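### 3.2 Collecting the demonstrations

We taught the snack-packing task entirely by remote control, and I'll admit we argued a lot about how to do it! Rezaul Mridha wanted to hold the arms and move them by hand (he's quick at it, too), but his own hands kept blocking the overhead view. So we went with the Lalia controllers, one for each arm, and recorded 300 demonstrations over 11 sessions in March.

The operator sees what the policy will see later: one fixed view of the whole table, plus the small cameras at the wrists. We found people lean on the fixed view for big moves and switch to the wrist once the fingers get close to something soft (Fig. 4).

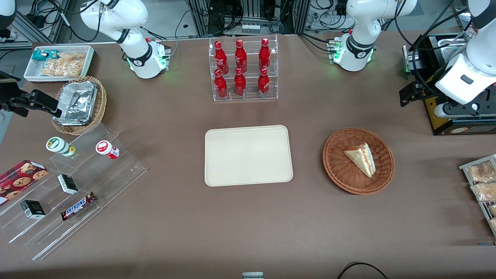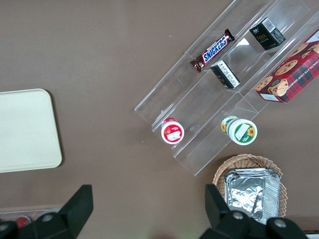
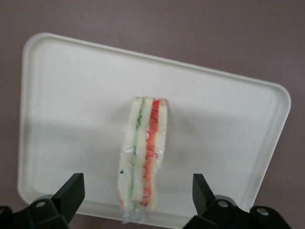
**Figure 4.** The snack table in the fixed view (first) and two wrist views: one over the beige tray and the display stand, one with a wrapped sandwich between the open fingers.

Sandwiches were the hard part. Squeeze too much and the bread folds, too little and the whole thing slides out, and the controllers give you no feel for either. We asked each operator to do 25 practice grasps before anything was saved, and that helped more than any change we made to the gripper settings. We also told people to leave their small mistakes in, as long as they recovered from them. Fumbles and all, those runs went into the training set, and we come back to them in Section 4.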